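Flirkmont Residence Block C - Room Safety Check, Sleeping Areas
Sheet 5, with inspector's comments
Checked by: Oana Radu
Month: January

Scope: fire load, electrical items, exit paths and window hardware in furnished bedrooms. Kitchens and shower rooms are on sheet 9. Mark each line OK, ACTION or N/A. An ACTION line must carry a comment.

1. Door and exit path

1.1 Door opens fully against the wall stop. OK
1.2 Self-closer pulls the door onto the latch from any angle. ACTION
Comment: Room 9 closer stops short of the latch. Adjusted the closing screw, no change. Arm is a Rondwood pattern and the spindle has play. Replace the whole unit.
1.3 Path from bed to door clear at full door width. OK
1.4 Smoke seal continuous on three sides. ACTION
Comment: Seal painted over on the hinge side in two rooms. Paint does not come off cleanly. Renew the strip.

2. Smoke alarm

2.1 Alarm present on the ceiling, clear of the light fitting. OK
2.2 Test button sounds the alarm. OK
2.3 Replacement date legible on the base. ACTION
Comment: Label missing on unit 2298. Treat as expired and swap.

3. Electrical

3.1 Wall outlets tight, no scorching, no cracked plates. OK
3.2 No power strip plugged into another power strip. ACTION
Comment: Found in one room, behind the desk. Separated during the visit. Tenant informed in writing.
3.3 No cord under a rug, mattress or bed leg. OK
3.4 Space heater, if any, is the issued Gullska 400 and stands on the bare floor. OK
Comment: Tip-over switch tested on each heater - all cut out.

4. Bed and bedding

4.1 Frame bolts tight, slats seated at both ends. OK
4.2 Mattress carries its flammability label. OK
4.3 Towels, clothing and bedding kept clear of heaters and bedside lamps. OK
Comment: Items piled on a bed are not a fault in themselves. Record an ACTION only if the pile touches a heat source or hides an outlet. 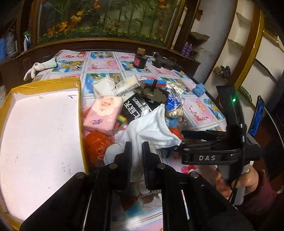

Does a device left charging on the bed count as an ACTION item?

Mark it as an ACTION under 3.3 if the charger or battery is covered by fabric or is lying on the mattress while plugged in, and ask the tenant to move it to the desk.

Lamps are handled the same way. A clip lamp fixed to the headboard passes if the shade cannot swing onto the pillow. Check this by hand with the lamp off and cool. The older Vitale clip lamps have a weak spring and should be noted even when they hold.

5. Window

5.1 Opening limiter fitted and engaged. OK
5.2 Limiter releases with the key held at the front desk. ACTION
Comment: Key turns but the pin sticks in Room 5. Dry lubricant applied, still stiff. Recheck at next visit.
5.3 Blind cord secured to a wall cleat. OK

6. Follow-up

Door closer and smoke seals: order placed with Rondwood.
Alarm 2298: swap before the room is let again.
Window limiter, Room 5: recheck, then replace if the pin still sticks.
Power strip: second visit without notice - the tenancy terms allow this between 9 a.m. and 5 p.m.

Lines closed by a repair must be initialed on this sheet. Do not start a new sheet for a single line.

O. Radu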